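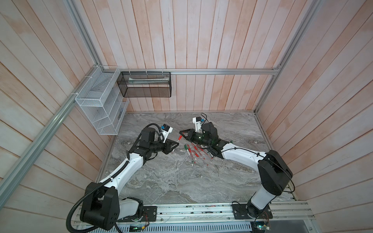

Trivley Library Asks Neighbors to Turn Out Their Pen Drawers

If you are anything like most people in Trivley, there is a drawer in your kitchen that no longer closes all the way, and a good part of what is stopping it is pens. Red ones, green ones, markers with the wrong cap on, the one that came free with something years ago and has never once written a full sentence. The Trivley Library would like to have them, all of them, and it has given the whole of March over to the job.

The pen drive is now in its second year. Last spring it was a small thing, a shoebox on the front desk and a handwritten card, and the staff expected to end up with enough pens to stock the homework tables until summer. What came in was 3,022 pens and markers, some in sandwich bags, some in coffee cans, and one lot in a very handsome cookie tin that the library is still using for rubber bands (the family has been told they can have it back any time they like!).

This year the shoebox has been retired. There are drop-off bins at the library, at the Lengyel Bakery on Mill Road, and in the front hall of Clelia Elementary, where the fourth grade has already filled theirs twice. The bakery has thrown in a little sweetener of its own and will give a day-old roll to anybody who comes in with a bag of pens before 9 in the morning, while the rolls hold out.

Once they are collected, the pens have to be gone through, and that is the slow part. They get tipped out in a heap on the table and picked up one at a time, and each is tried on scrap paper. Anything that writes goes on to be sorted by color, with markers kept apart from ballpoints, and then bundled with a rubber band. Caps are matched up where they can be. A red cap on a white marker may be just as it should be or may belong to something else entirely, and the only way to find out is to pull it off and draw a line.

Sorting evenings run from 6 to 8 in the downstairs meeting room all through the month, and anyone is welcome to come and sit down for as long as they please. Children are fine with a grown-up along. Wear something you don't mind getting ink on, as last year's sorters will be glad to tell you, and bring a mug if you would like tea.

The good pens will be packed into 153 pencil pouches, sewn over the winter by the Gendesa Quilting Circle out of leftover cotton, and most of those will go to Clelia Elementary for children starting after the spring break. The rest are promised to the adult reading class and the senior lunch room, where the crossword regulars have put in a particular request for red. Dried-out pens will be boxed up and sent off for recycling, so please don't feel you have to test your own before handing them over.

The library can also use sharpeners, erasers and pencils of any length, and it is still short 58 small zippers for the last of the pouches. Any color will do, seven inches or longer. Zippers can be left at the front desk in an envelope marked "pouches," or dropped in the bin at the bakery along with the pens.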